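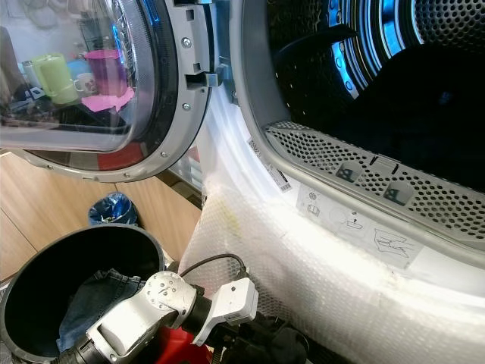 JELTHORPE, July – Most dryer trouble we get letters about comes down to lint, and most lint can be dealt with in a few minutes between loads. These tips are for front-loading tumble dryers with the filter set into the lip of the opening, under the door. If your filter slides out of the top of the machine, the cleaning is the same but the first steps will be different.

Print this page | E-mail this page

Before you start

Let the dryer finish its cycle and cool down. Unplug it, or switch it off at the wall if the plug is out of reach. Swing the door all the way open so that you are not leaning on it or bumping it with your shoulder.

Look for the sticker. On many machines it is right there on the face of the opening, next to the filter, with small line drawings of hands lifting parts out. The drawings are worth following even if you have owned the dryer for years. The barcode label near it can be handy when you order parts, so don't scrub at either one with a wet sponge. Take a photo of both now and keep it on your phone.

Have these ready:
A dry, soft brush (an old toothbrush is fine)
A vacuum with a narrow crevice tool
Two cloths, one damp and one dry
A paper bag for the lint

The filter

Clean the filter after every load. Every load means the short ones too, and the one with just the bath mat in it.

If the grille has small pull tabs or finger recesses, use those and pull straight up. Do not pry at the mesh with a screwdriver or a butter knife. A bent grille will not sit flat again, and a replacement from the parts counter at Ivine set one of our readers back more than she had paid for the brush, the vacuum tool and a year of detergent together.

Many filters of this type open like a book. Open it over the paper bag, roll the lint off with a dry finger, then brush both sides. Vacuum down into the slot before you put the filter back. Lint that falls off the filter as you lift it goes straight down there.

Once a month, wash the filter if your manual allows it. Use warm water and a drop of dish soap, and brush from the outside in. Dryer sheets leave a film on fine mesh that you can't see, and you can test for it by running water over the filter. If the water pools on top, it needs washing. Shake it out and leave it to air dry on a towel overnight. Don't run the dryer without it.

The door and the opening

Wipe the glass with the damp cloth, then the dry one. No glass cleaner is needed. Streaks on the inside are usually fabric softener and will come off with a little white vinegar in the water.

Go around the plastic rim of the door with the cloth wrapped over one finger. Check the screws in the rim while you are there. If one is standing proud, snug it down by hand with a screwdriver that fits, and stop as soon as it is flush. Plastic strips easily.

The latch catches fluff and thread. Brush it dry. Don't oil it, as the oil ends up on your pillowcases. If the door has started to pop open mid-cycle, clean the latch and the place it goes into before you call anyone. A visit from the repair service in Vollulberg cost $205 when we last asked, and that was before parts.

The drum

Take everything out, then look again. Dark socks and dark T-shirts disappear against the back of a steel drum, more so in poor light. Turn the drum by hand one full turn and let whatever is stuck to the top come down.

Wipe the inside with the damp cloth. The little holes in the back and the sides don't need poking out one by one – a pass with the soft brush on the vacuum is enough.

For crayon or ballpoint ink, use a cloth with a bit of dish soap on it and keep at it. Afterward, run a load of old damp rags before you put anything pale in there. Never wipe the drum with anything flammable, and that includes nail polish remover.

Many dryers have a moisture sensor, often a pair of metal strips near the filter. If yours has them, wipe them with vinegar on a cloth every couple of months. A machine that keeps stopping while the towels are still damp often has a coated sensor.

Light and corners

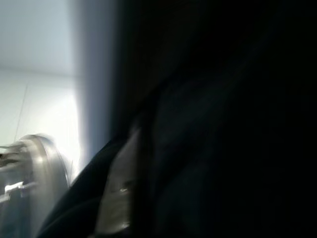
Bright white on the left, dark close up on the right.

Laundry corners can be well lit in one spot and black in the next. An overhead light won't help much once your head and arm are in the way, so use a flashlight or a cheap headlamp for the slot under the filter and for the gap beside the machine.

Check the walls around the dryer too. Fluff shows up poorly on white paint or tile until you wipe it. If you find damp patches or a gray film high up, air is escaping where it shouldn't. On a vented machine, look at the hose first. On a condenser machine, check the water tank and the seals.

Keep the top of the dryer and any counter near it clear enough that nothing can slide down behind. Jugs and mugs are better pushed back from the edge when the machine is running, as the shaking will walk them forward.

Less lint to begin with

Shake out towels and blankets before washing. Wash new towels by themselves the first few times. Empty pockets of tissues. Don't overfill – a drum that is half to two-thirds full dries faster than a packed one, and the clothes come out with fewer creases.

A faster spin in the washer takes out water that the dryer would otherwise have to. For cotton sheets and towels, pick the highest spin the label allows.

When to stop and call

Stop using the dryer if you smell burning, if it trips the breaker, or if the cabinet is too hot to rest a hand on. Don't reset the breaker and try once more. A rattle that comes and goes is often a coin or a bra wire, and can wait until you have looked in the filter slot. A steady squeal is more likely a belt or a roller and is a job for the repair service.

Last updated: Wednesday, September 13, 2023

Print this page | E-mail this page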